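Wachstuch „Obstgarten" von Juteck – Meterware für den Esstisch, glänzend, weißer Grund 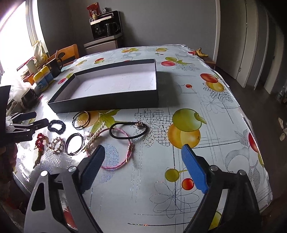 Ich gebe es zu, ich habe eine Schwäche für Tischdecken, die man einfach abwischen kann. Angefangen hat es mit einem Rest von einer alten Rolle, den ich für meinen eigenen Küchentisch zugeschnitten habe, und inzwischen liegt bei mir auf fast jeder waagerechten Fläche ein Stück Wachstuch (sogar im Gewächshaus, aber das ist eine andere Geschichte). Der „Obstgarten" ist im Moment mein Liebling im Sortiment. Weißer Grund, große Früchte, dazu Blumen, die nur mit Linien gezeichnet sind, und dahinter ein feines Raster in Silber und Schwarz. Und ein Tisch ist ja nie nur zum Essen da! Da wird auch mal die Schmuckschachtel geleert, und dann liegen Perlenkette, Lederarmband und der rosa geflochtene Armreif mit den goldenen Perlchen vor dem schwarzen Deckel kreuz und quer zwischen den Äpfeln. Das verträgt sich mit dem Muster besser, als ich gedacht hätte, der helle Grund lässt gerade die dunklen Stücke schön hervortreten.

Zum Muster

Die Früchte sind richtig groß gedruckt, also kein Kleinkram, den man erst aus der Nähe erkennt. Es gibt einen grüngelben Apfel mit einer Orange dahinter, rote Kirschen, einen roten Apfel mit grünem Obst daneben und noch ein paar rot-gelbe Früchte. Ich mag, dass die Farben kräftig sind und der Grund trotzdem ruhig bleibt. Zwischen den Früchten ist genug Weiß, damit ein bunter Teller nicht untergeht. Wer schlichtes Geschirr hat, kann sich sowieso freuen, da macht die Decke die ganze Arbeit.

Ein Wort zum Raster, weil ich dazu oft Mails bekomme: Die feinen Linien sind aufgedruckt, man spürt sie nicht. Beim Zuschneiden sind sie eine große Hilfe! Ich schneide selbst immer an so einer Linie entlang und brauche dann kein Lineal mehr. Wenn ihr ein bisschen schief anfangt, merkt ihr das sofort und nicht erst am anderen Ende vom Tisch.

Oberfläche und Glanz

Das Tuch glänzt. Das schreibe ich so deutlich, weil es auch matte Wachstücher gibt und manche Leute die lieber haben. Bei einer Lampe direkt über dem Tisch spiegelt sich das Licht ein wenig, mich stört das nicht, ich finde es sogar freundlich, besonders im November, wenn es um vier schon duster wird. Wer es gar nicht leiden kann, schaut sich bitte die Reihe Plidemby an, die ist stumpf und fühlt sich mehr nach Stoff an, kostet aber auch mehr und kommt nur in einfarbig.

Kleine Sachen lassen sich auf der glatten Fläche gut zusammenschieben. Ich sortiere auf meiner gern Knöpfe, Schrauben oder eben Ketten und Armbänder, da verhakt sich nichts in einem Gewebe. Bei Broschen und allem, was Spitzen oder eine offene Nadel hat, bitte anheben und nicht darüberziehen. Einen Kratzer bekommt man aus der glänzenden Schicht nicht wieder heraus, das habe ich mit einer Haarspange selbst ausprobiert (unfreiwillig).

Zuschnitt

Verkauft wird von der Rolle, der kleinste Zuschnitt ist 70 cm lang. Das reicht für ein Beistelltischchen oder als Unterlage zum Basteln. Für den Esstisch messt ihr die Platte aus und gebt auf jeder Seite so viel dazu, wie die Decke überhängen soll. Ich nehme meistens eine Handbreit, mehr liegt einem beim Sitzen nur auf den Knien. Schreibt mir das fertige Maß in das Bemerkungsfeld bei der Bestellung, dann schneide ich genau danach. Runde Tische gehen auch, da brauche ich den Durchmesser und einen Tag länger.

Bitte denkt daran: Zugeschnittene Ware kann ich nicht zurücknehmen. Wer sich bei den Farben unsicher ist, bestellt vorher ein Musterstück. Darauf ist natürlich nicht jede Frucht drauf, aber den Glanz und den Weißton könnt ihr damit gut beurteilen.

Auflegen und Falten loswerden

Kurze Stücke verschicke ich gefaltet, lange gerollt. Die Knicke sehen beim Auspacken erst mal schlimm aus – keine Sorge, die legen sich. Am besten die Decke über Nacht auf den Tisch und in Ruhe lassen. Wenn es schneller gehen soll: von der Rückseite lauwarm föhnen, mit Abstand, und mit der flachen Hand nachstreichen. Nicht bügeln! Auch nicht mit Tuch dazwischen.

Pflege

Feuchter Lappen, ein Tropfen Spülmittel, trocken nachwischen. Ich nehme dazu den Seifenreiniger von Lins, den ich ebenfalls im Laden habe, es geht aber mit allem Milden. Rotwein und Kirschsaft bitte bald aufnehmen, Kugelschreiber ist heikel und Filzstift noch mehr. Heiße Töpfe gehören auf einen Untersetzer. Scheuermilch und die raue Seite vom Schwamm lasst ihr weg, sonst ist der Glanz an der Stelle hin.

In der Maschine hat das Tuch nichts verloren. Wenn ihr die Decke wegräumt, rollt sie auf und faltet sie nicht, ich nehme dafür die Papprolle vom Geschenkpapier.

Passt dazu

Tischklammern Draltetier, im Satz zu 6 Stück. Die braucht man drinnen eigentlich nicht, auf dem Balkon dagegen sehr.

Kurz und knapp

Artikel: Wachstuch „Obstgarten"
Hersteller: Juteck
Grund: weiß, glänzend
Motiv: große Früchte, Linienblumen, feines Raster in Silber und Schwarz
Mindestlänge: 70 cm
Preis: 38 Euro pro Meter
Pflege: feucht abwischen, nicht waschen, nicht bügeln
Versand: kurze Stücke gefaltet, lange auf Rolle

Fragen zum Zuschnitt beantworte ich am liebsten per Mail, dann habe ich die Maße gleich schriftlich. Vormittags stehe ich meistens am Schneidetisch und melde mich am Nachmittag zurück.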